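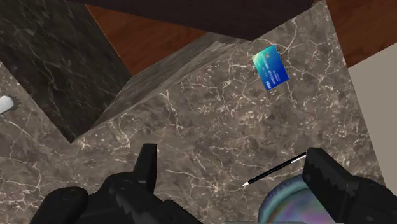
2024-02-01

Sourdough starter, bench test of flours, continued.

Fed the three jars at 9 in the morning, same ratio as before, one part starter, two parts flour, two parts water. Jar A gets the Roston white flour, jar B the Boltow whole rye, jar C half and half. The water was at 79 F from the tap mixer, a little warmer than I wanted, but I did not wait for it to cool.

Jar B doubled first, as in all the tests since October. The smell is sharp, a bit like green apple. Jar A was slower and stayed mild. Jar C is difficult to judge. It rose well but the top was already falling when I came back from lunch, so I have missed the highest point and I can only mark the line of dried paste on the glass. Next time I must look more often or set the timer.

I put one note for whoever uses the small scale after me: it drifts when it stands near the window. I had 336 g on it, lifted the bowl, put it back and got a different number. After moving it to the inner shelf it was steady. I did not check with the reference weight yet.

Test loaf from yesterday's dough (jar C, bulk rise overnight in the cold room, 16 hours). The crust is good, thin and crisp. The crumb is too tight at the bottom - I think I shaped it too hard, or the dough was still cold in the middle when it went to the oven. The taste is the best until now, less sour than the pure rye and with more character than the white. I cut only half of the loaf. The other half is wrapped in a cloth and I want to taste it again tomorrow.

The new bag of Athanasiadis flour has arrived but the paper was torn on one corner. I moved everything to a closed bin and wrote the lot on the lid. Not to be used for the comparison, only for dusting and for pancakes.

To do:
- wash the spare jars, the old labels do not come off with cold water
- order again from Dosell, the fine rye this time
- repeat jar C with a shorter cold rise
- ask if the oven can be free on Monday morning, the stone needs a long time to heat

Jar A goes back in the fridge tonight. B and C stay out.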